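12/22/25 – Lostthorpe's winter clothing exchange will return in January, this time at the old Ebihara dry goods store on the main street. The store has been closed since spring, and the owner has agreed to let the exchange use the ground floor free of charge for two weeks.

Last winter's exchange took in almost 300 bags of clothes and bedding. It was held in the school gym, which is getting a new floor and can't be used. 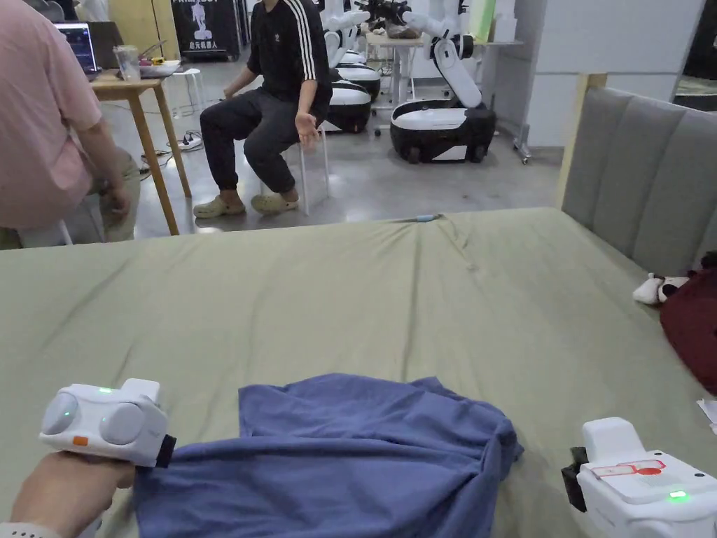
Drop-off opens a week before the doors do. Shirts, sweaters, coats, pants and children's clothes are all welcome, as are sheets and blankets. Everything should be washed, dried and folded. Shoes will be taken only in pairs, tied together. Pillows and mattress pads can't be accepted this year.

Each household may take up to 55 items. There is no charge and no sign-up, and you don't have to give anything to take something home. Anyone who can't get to the store may ask for a delivery within town limits – 97 homes used that service last time. 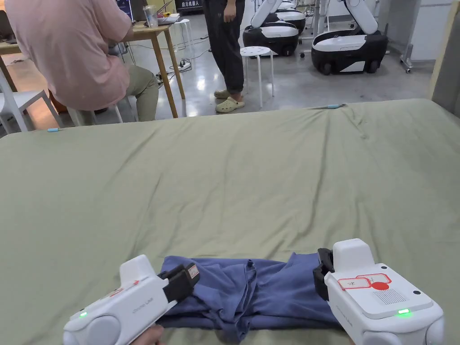 Parking behind the building is limited, so drivers are asked to use the lot on the Irkex side of the bridge and walk over. The side entrance has a ramp.

Clothes left at the end will go to the thrift shop in Clirora. Clean, torn cotton will be cut up for rags and offered to local garages. Paper bags are needed for the sorting tables and may be left at the library desk during open hours.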